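Woman says space heater bought online scorched her kitchen floor

A resident of Ustside is asking other buyers to check their receipts after a portable electric heater she ordered from an online ad overheated and burned a patch of flooring in her rental home.

Heiðrún Blöndal, 49, said she bought the heater in February after seeing it several times in video ads on her phone. The ads showed it warming a large living room in minutes and carried a long row of five-star reviews. She paid 72 dollars, including shipping, to a seller using the name Zana.

The heater arrived 12 days later in a plain box with no manual. Blöndal said it worked normally for a week. On the eighth evening she smelled burning plastic from the hallway and found smoke coming from the back of the unit, where the cord goes in. She switched off the power at the breaker box and carried the heater outside with oven mitts.

"The plug had gone brown and the floor under it was black," she said. "My son was asleep in the next room. I kept thinking about that afterward."
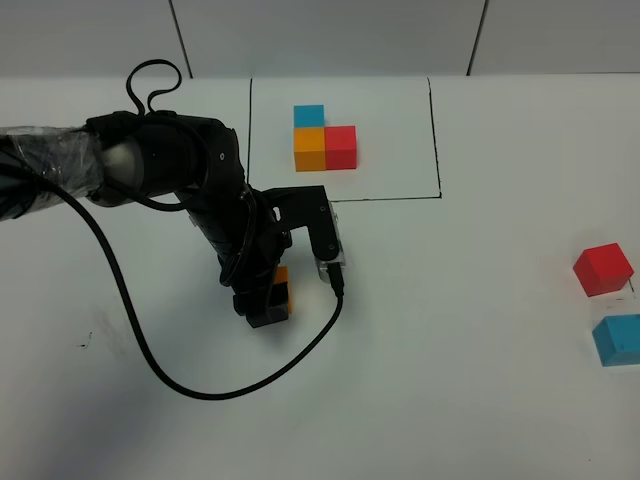 A robotic arm over a white tabletop.

No one was hurt. Her landlord, Esben Bergmann, had the damaged boards pulled up and replaced. The bill came to 1,828 dollars, and he and Blöndal are still talking about who will pay it. Bergmann said his insurance company has asked for the heater, the box and any proof of purchase before it decides on the claim.

Blöndal said she wrote to the seller seven times. The first two messages got an automatic reply offering a discount on her next order. The rest went unanswered, and the ad was gone by the end of the month. A phone number on the shipping label was out of service when a reporter called it.

Taner Türkmen, an electrician who runs a repair shop in Ustside, looked at the heater at Blöndal's request. He said the wire inside the cord was too thin for the load printed on the label, and that he could not find a working cutoff switch for overheating.

"It should shut itself off if it gets too hot or tips over," Türkmen said. "This one has a part that looks like a tip switch, but it isn't connected to anything." 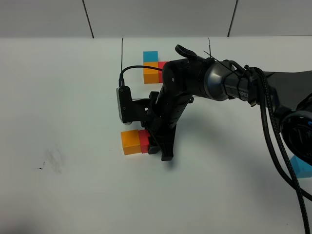

Türkmen said he has seen two other heaters of the same shape this winter, both sold under different names. He advises people to plug heaters straight into the wall, never into a power strip, and to stop using one if the plug feels hot to the touch. A certification mark should be on the unit itself and not only on the box, he added.

The local fire marshal's office confirmed it received a written report from Blöndal and has passed it on to consumer product inspectors. Deputy marshal Bjarke Mikkelsen said buyers with a similar heater should unplug it and keep it, along with the packaging, in case it is needed for testing.

Blöndal has also asked her card company to reverse the charge. She was told in April 2022 that the request had been accepted for review and that a decision could take several weeks.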